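Come pour things with us: the Flondthorpe robot club wants new members

Okay, so we have two spots opening up on the Kitico team and I really want to fill them before the summer build starts. I'm the student lead this year, which means I run the build nights, answer the emails and wash a surprising number of cups. If you've walked past Room 99 in the Shearer Building and wondered what all the beeping was, hi, that was us!

Quick background. Kitico is our two-armed tabletop robot, and it's the club's entry in the Plitik Challenge, a student contest where robots do kitchen jobs against the clock. Setting a place, stacking bowls, opening a container, pouring a drink. The finals are in December and there are 100 points up for grabs in each task. Last year we did great at stacking and were pretty awful at pouring, so guess what we've been working on ever since.

Who am I looking for? One person who likes writing code (Python is what we mostly use, and if you've only had one semester of it you'll be fine) and one person who likes making stuff with their hands. The second spot is kind of a grab bag: printing new finger pads, fixing cables, building practice setups, figuring out why the left arm squeaks. If you're a bit of both, put that in your email and we'll work it out.

You do NOT need to be an engineering major. We've got somebody from music and somebody from nutrition right now and they're two of the best drivers we have. Driving is our word for moving the arms by hand controller so the robot can learn from what you did. It takes a while to get used to, you'll bump the table a lot, and then one night it clicks and you won't want to give the controllers back.

What I do need is for you to show up. Build nights are twice a week during the semester and they run two hours, longer close to the contest if you're up for it. Over the summer we go down to once a week and you can miss a few, just put it on the shared calendar so I'm not sitting there waiting with a pizza. It's unpaid, sorry! You can get one independent study credit for it if you write a short report at the end, and the club covers travel to the finals plus a shirt in a color I didn't pick.
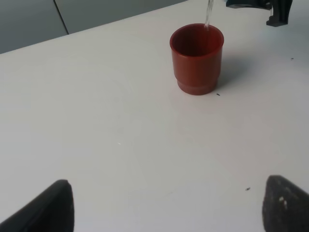
Pouring is where most of your first month will go, whichever spot you take. Every new member learns it, because it makes you think about the two arms together and about where each camera is looking. The wrist camera is my favorite for this one, with that arm's own black fingers wide open at the bottom of the view and the thin stream of water going right into the red cup while the other gripper hangs over the back of it. We like a plain white table for it too, so the cup is easy to pick out. After each run you save the recording, give it a label, write a line in the log about anything weird, and set up again. Our log is at run 3707, so there's plenty to read through if you're curious how bad we used to be (very).

Later on you'll choose your own task and kind of own it until the contest. Nobody has claimed opening containers yet and I would love for somebody to take that off my plate.

To apply, send an email to the club address on the Shearer Building notice board with "Kitico" in the subject line. Tell me your year, which spot you want, and something you've built, fixed or broken. It can be a bike or a website or a birthday cake, I don't mind. No resume please, I won't read it. Get it in by 6th June and I'll write back to everybody, then invite people to come try driving for half an hour and meet the rest of the team. Wear sleeves you can roll up.

If you can't join but want to watch, our build nights are open and there's a couch.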